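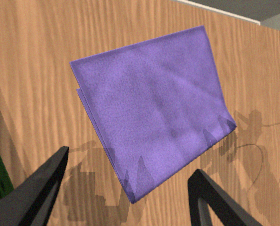
Is the Flalloro good enough to record a comedy panel show in front of a live crowd?

For a small room it's plenty, and it's the most fun I've had with a piece of audio gear since I started making podcasts.

5 min read
Print | E-mail
14 shares | 12 comments

The Flalloro is a four-mic recorder from Stevero with a row of sound pads along the bottom and (this is the bit that got me) four plug-in buzzers. Real ones, with a button you can slap. If you make any kind of quiz or panel podcast you've probably done what we did for two years, which is have people shout their own buzzer noise and then argue over who shouted first. It's funny for an episode or two and then your editor starts sending you long messages.

I paid $200 for mine. I've used it for six episodes now, four at my place and two live in the back room at Skiltalbridge, where we get 30 people if the weather is nice and the other show has been canceled.

Setup was quick. You plug in the mics, plug in the buzzers, hold down the big record button until it goes red, and you're off. Each mic gets its own track, and the buzzers get a track too, so when Bình Khổng leans on his for the whole of somebody else's anecdote I can pull it way down later or, more often, leave it in. The Flalloro also locks out the other three buzzers for a second after the first press. I cannot tell you how much this has changed our show. We used to lose whole rounds to disputes! Now there's a light, and the light is right, and people who hate the light can take it up with the light.

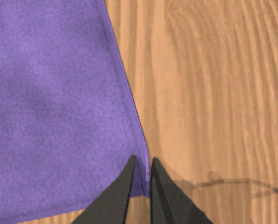 Purple cloth, one corner.

Sound quality is very good on voices. Laughs are the real test with comedy, because four people all going at once will turn a cheap recorder to mush, and the limiter on this one catches those peaks without squashing whatever comes next. You still hear the breath before the follow-up line. At Skiltalbridge I had one mic pointed out at the seats and the room sounded like a room, with chairs creaking and one woman near the front who had a terrific honk of a laugh. I've kept her on a pad.

About those pads. There are eight to a bank and you load them over USB from a computer. We have a gong, a sad trombone, our theme tune, the honk, and Bình saying "technically" in a very small voice. They're a bit stiff at first and loosen up nicely. The one thing I'd change is that you can't swap banks while you're recording, so you have to decide before the show what noises you'll want, and at our level of planning that's a tall order.

Battery life is fine if not amazing. The second live show ran almost 12 minutes over (my fault, I let the impressions round go on) and the warning light came on during the final scores. Nothing was lost. I bring the power cable now and run it down the back of the table with tape.

A few gripes, all small. The headphone output is shared, so everybody hears the same mix. The menus are in a tiny font, and in a dim room I end up squinting at them with my phone light. And the buzzer cables are too short for a proper panel layout -- you either sit everybody shoulder to shoulder or buy extensions. We went shoulder to shoulder and the show got better, so maybe Stevero is on to something. 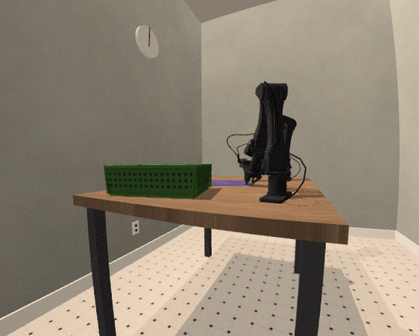 Packing the Flalloro up is where I'd put in a word for spending a little more. It ships in a thin cardboard box with no inserts, and there's no official case yet, so the buzzers end up rattling around at the bottom of whatever you own. I like a basket for the small stuff at home, something along the lines of the green one on the left side of that table, with holes in it, so I can find the buzzer I'm after without tipping everything out. For shows it all goes in a backpack with a sweater wrapped around the recorder.

I did try Mai, the app that turns everyone's phones into buzzers, before I bought this. It's cheap and clever and I'd still suggest it if you're only testing out an idea for a show. But people get texts. We had a contestant buzz in, look down, and read out a message from her dentist, and then we had to cut most of that.

If you record alone or do interviews, you don't need the buzzers and there are simpler recorders out there. If you've got three loud friends and a quiz that nobody has ever fairly won, get one of these. We're taping the next batch in May and I've already loaded a new gong.

Print | E-mail
14 shares | 12 comments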